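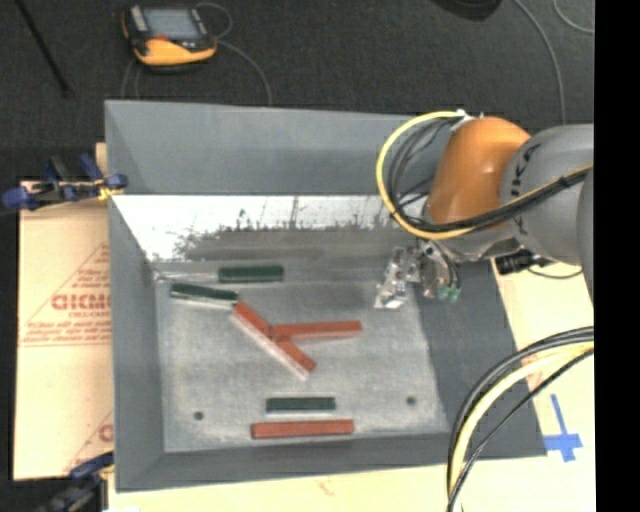
루무스(Lumus) 경력 설계 진단은 재직자의 승진 의향과 근무 형태에 대한 요구를 함께 조사하여 인사 부서에 보고하는 기업용 서비스입니다. 휴손(Huson)이 개발하고 운영하며, 관리직 후보군을 새로 구성하는 기관이나 육아휴직 복귀자의 배치 기준을 정비하려는 기관에서 이용할 수 있습니다. 회색 통 바닥에 놓인 짙은 초록색 블록 세 개와 붉은 주황색 블록 세 개는 색만 보고도 두 갈래로 나눌 수 있습니다. 승진을 원하는 직원과 가정생활을 중시하는 직원은 그와 같이 구분되지 않으며, 한 사람의 응답에 두 가지가 모두 높게 나타나는 경우가 있습니다. 본 진단은 두 항목을 서로 독립된 척도로 측정합니다.

제품 개요

제품명: 루무스 경력 설계 진단
공급사: 휴손
대상: 상시 근로자 200명 이하의 기업 및 공공기관
문항 수: 87문항
제공 언어: 한국어, 영어, 독일어
실시 방법: 온라인 개별 응답
결과물: 개인 보고서, 기관 보고서

측정 영역

승진 의향 영역에서는 현재 직급보다 높은 직책을 희망하는지, 희망하는 시기는 언제인지, 관리 업무와 전문 업무 중 어느 쪽을 선호하는지를 묻습니다. 응답자는 최근에 승진 신청을 보류한 경험이 있는 경우 그 사유를 선택하거나 직접 기재할 수 있습니다.

생활 여건 영역은 자녀 양육, 가족 돌봄, 통근, 학업 병행에 관한 문항으로 구성되어 있습니다. 자녀 유무와 혼인 여부는 필수 응답 항목이 아닙니다. 해당 문항을 건너뛰어도 나머지 영역의 점수는 정상적으로 산출됩니다.

조직 인식 영역에서는 상급자의 평가 방식, 단축근무 이용자에 대한 업무 배분, 회의 시간 편성, 출장 배정의 공정성을 다룹니다. 이 영역의 결과는 개인 보고서에 표시되지 않고 기관 보고서에만 집계됩니다.

보고서 구성

개인 보고서는 응답을 마친 직원 본인에게만 발송됩니다. 승진 의향과 생활 여건의 점수가 각각 표시되며, 경력 면담에서 활용할 수 있는 질문 목록이 첨부됩니다. 직원이 동의하지 않는 한 소속 기관은 개인 보고서를 열람할 수 없습니다.

기관 보고서는 성별, 직급, 근속 기간에 따른 집계 결과를 담습니다. 응답 인원이 적어 개인이 식별될 우려가 있는 구분은 상위 구분에 통합하여 표시합니다. 표준 보고서 외에 이사회 제출용 요약본을 신청할 수 있습니다.

개발 및 검토

문항 초안은 군드룬 페테르젠(Gudrun Petersen) 책임연구원이 작성하였고, 척도 검증은 크리스토스 스파노스(Christos Spanos) 연구원이 담당하였습니다. 예비 조사에는 431명이 참여하였으며, 그 결과에 따라 의미가 중복되는 문항을 삭제하고 부서장용 안내문을 별도로 마련하였습니다. 현행판은 지난 4월에 개정되었습니다. 이전 판을 이용한 기관이 결과를 비교하고자 할 경우에는 환산표를 요청하시기 바랍니다.

이용 절차

기관 담당자가 신청서를 제출하면 휴손에서 조직 구조와 직급 체계를 확인한 후 응답 링크를 발급합니다. 응답 기간은 2주이며, 휴직 중인 직원도 참여 대상에 포함할 수 있습니다. 휴직자에게는 개인 전자우편으로 안내가 발송되므로 기관은 사전에 수신 동의를 받아야 합니다. 응답 기간의 연장은 종료 전까지 신청할 수 있습니다.

부가 서비스

스콜틀리(Skoltley) 면담 과정은 진단 결과를 바탕으로 부서장이 경력 면담을 준비하도록 지원하는 교육입니다. 복귀 예정자와의 업무 협의, 단축근무자의 목표 설정, 승진 후보 추천서 작성이 교육 내용에 포함됩니다. 교육은 마를레네 자우얼란트(Marlene Sauerland) 강사가 진행하며, 진단을 이용하지 않는 기관은 단독으로 신청할 수 없습니다.

이용 조건

견적은 응답 대상 인원과 보고서 언어를 기준으로 산정합니다. 2026년 6월 1일 이후 접수되는 신청에는 개정 약관이 적용됩니다. 응답 링크가 발급된 후에는 대상 인원을 줄일 수 없으며, 추가 인원은 별도로 정산합니다. 수집된 응답은 계약서에 명시된 보관 기간이 종료되면 파기하고, 기관의 요청이 있을 경우 파기 확인서를 발급합니다.

계약 및 견적 문의: 휴손 기관영업부, 하우케 쿨만(Hauke Kuhlmann)
기술 지원: 휴손 고객지원부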